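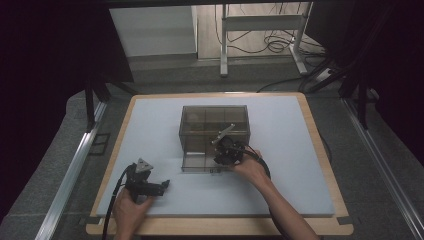 Photo: Pin-yu Lau

The Button Drawer Gets Its Due

Start with a handful of buttons. Any handful will do, though the ones that have sat in a tin since before you were born are best. Tip them onto a towel so they don't roll, and give yourself an hour. You will want more than an hour.

I came to buttons through a coat. It was a gray wool thing from a thrift store in Trotham, missing its second button from the top, and I spent most of May trying to match it. I never did find the match (I swapped out the whole row in the end, for dark green ones with a tiny ridge around the rim), but by then I was hooked. Buttons are small, cheap, and wonderfully made, and there are so many kinds that you can collect for years and still get that little jump in your chest when something new turns up at the bottom of a jar.

Fung-ping Kwok has been at it a lot longer than I have. Her collection fills a wall of her sewing room in Pitthorpe, and at last count she had 335 different glass buttons alone, before you even get to the shell, horn, brass, and wood. She let me hold a black glass one molded with a fern so fine I could see the veins in the leaves. "People cut these off and threw the dress away," she told me. "Thank goodness they kept the buttons!"

Sorting is where the fun begins. Kwok goes by material first, then by how the button attaches: sew-through, with holes you can see from the front, or shank, with a loop behind. After that she sorts by size, and only then by color. I do it the other way around because I love a tray of blues, and she has forgiven me for it.

Learning materials takes your fingers as much as your eyes. Shell feels cool against your cheek and has a bit of weight to it. Plastic warms up right away. Horn has a soft, streaky look when you hold it to a window, and no two pieces streak the same. Glass clicks when you tap it lightly on a tooth, though go easy, please!

Keep metal buttons away from the rest, somewhere dry. Older plastics can break down and spoil whatever sits beside them, so give those their own compartment and check on them now and then. Skip the sealed bags. A soft dry brush will clean nearly everything, and shell likes a wipe with a barely damp cloth.

As for where to look, I do well at yard sales, where a full jar can still go for pocket change. The twice-yearly button swap in Ernley is a treat too. I came home from the last one with 65 buttons and a bag of plum cake, having meant to buy 13. One of the 65 is gray, with four holes, and very nearly the right size for that coat.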